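I moved to Nindville in March, and the recycling rules are different from the ones I grew up with in Cheetham. Over there everything went into one cart and a truck took it away. The county sorts by hand at the Nellport drop-off, and if a bag is mixed they hand it back to you. Mine got handed back twice. So I've been working on a sorting setup for the drinks table, where most of our trash starts out.

The rule sheet is 6 pages long. Most of it covers paint, batteries and yard waste, and I skipped all that. The part I needed fits on an index card: bottles and cans go together, paper that has touched food or drink goes in the other bag, and electronics never go in either one.

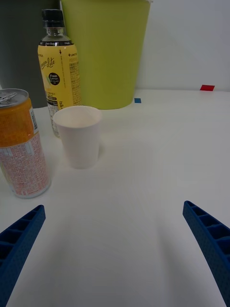
Paper cups are what got my bags rejected. I had always thought of them as paper, and they aren't treated that way at Nellport because most of them are lined. They go with the food-soiled stuff. A can is simple, and so is a drink bottle like the Lemon Lite, but a small white cup standing next to them looks like it belongs in the same pile. That is how I kept getting it wrong, by clearing everything within reach in one sweep.

What I use now is two open containers at the back of the table, one gray and one yellow-green. Gray is for cups and napkins. Yellow-green is for bottles and cans. I looked at a two-bin caddy from Trakico first, but it was too deep for the table and the lid would have hit the wall when it opened. Open tops are better for this anyway. You can drop something in with one hand.
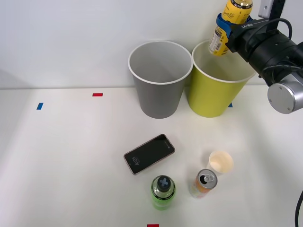
Yellow bottle over the yellow-green side.

I chose the colors before I had thought much about them, and I would do it the same way again. The yellow-green one stands out against a white wall and a white table, and people seem to go to it first. Bottles and cans are most of what we throw out, so that works. 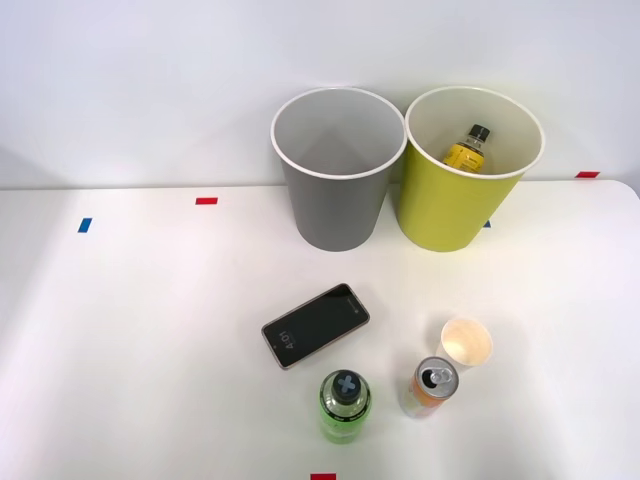

Size was my other question. I wanted something that would hold an afternoon's worth without taking over the table, and I didn't want a liner to deal with. The small bottle sits down inside the yellow-green one with its cap up toward the rim, and that depth is fine for us. I still want the leftover drink poured out before a bottle goes to Nellport. They don't turn you away for it, but the bag leaks in the car, and I have already cleaned that seat once.

The drop-off run takes 30 minutes there and back, so I'd like to make fewer of them. I weigh nothing and count nothing. When the bag in the hall is full, I go.
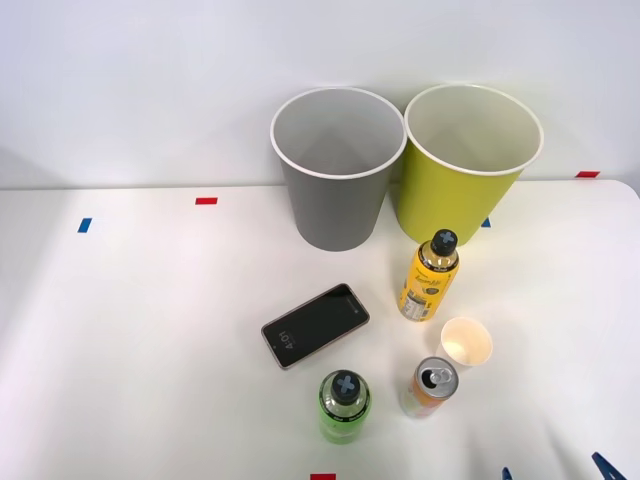

Clearing up goes at the end of the afternoon, before anyone starts on dinner. Phones come off the table first, and I mean that as a rule, as one of ours has already gone into a bag with the napkins. The one lying by the yellow bottle said 4:01, a decent time to start. After that it's the bottle to one side and the little white cup to the other.

I still need to ask the drop-off whether caps stay on. The rule sheet says one thing on page 2 and something else near the back.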